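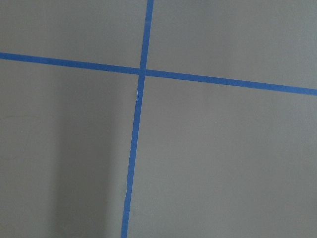
Vemik Wrist Camera Kit: review after one summer of use

Posted October 31, 2024

I bought the Vemik kit in July for our small workshop, where we teach simple pick and place tasks to robot arms. It cost me 500 dollars with shipping from Hunley, the only seller I found who answered email before I paid. I am not paid by any of them.

In the box you receive the camera with its bracket, 2 cables, a bag of screws, and a printed guide of 14 pages. The guide is good. The drawings are large, and the author has clearly mounted the camera with his own hands. Only the chapter about cable routing is weak. It shows one loop and no measurements, so I had to try several lengths until the last joint could make its full turn without pulling on the connector.

Mounting was easy. The bracket sits firmly and the screws did not become loose in these months. I check them at the start of each week and I have not had to tighten one yet.

Calibration

For this part Vemik asks you to put a cross of tape on a plain, matte surface and to move the camera over it in several positions. Blue painter's tape on gray works very well, the software finds the lines at once. The tape does not need to be perfect. A small wrinkle near the crossing did not disturb the result, and neither did lines that lie a little crooked in the view. What does disturb it is a shiny surface. I tried first on a glossy board and the program lost the cross again and again.

The full calibration has 3 rounds. Please do not skip the last one, even if the program allows it. I skipped it once and my grip points were wrong at the far side of the table.

Daily work

We mark our tables into cells with the same blue tape, so each task has its own place. The larger table has brown paper on it, and I was afraid the camera would not like the change of color. I needed to set the exposure again, which took a short time, and then it was fine. A desk lamp at the table helps in the evening, but turn it so the arm does not throw a hard shadow on the tape.

The picture is sharp at close range and a little soft toward the corners. For our work this is enough. If you read small labels, I would look at the Gautam model, which a neighbor workshop uses and which has a better lens - but it is heavier and the bracket is sold apart.
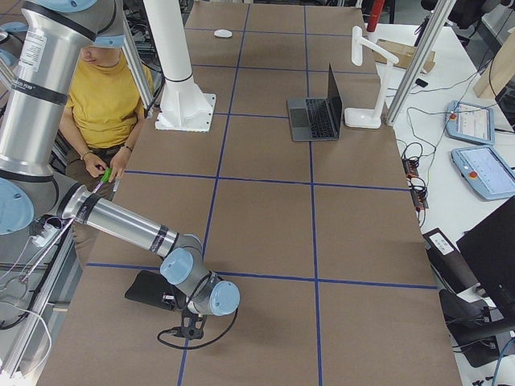
Can one person set up the kit alone?
One person is enough for the mounting and for the calibration. I did both alone with the guide open beside me, and only the routing of the cable would have been quicker with a second pair of hands.

Software

The program comes from Skustero and is included. It is plain and starts fast. I do not like that it forgets the name of the last project, and the export button is hidden in a menu where I still look for it sometimes - maybe this will change in an update.

I would buy the kit again, but I would order the longer cable with it.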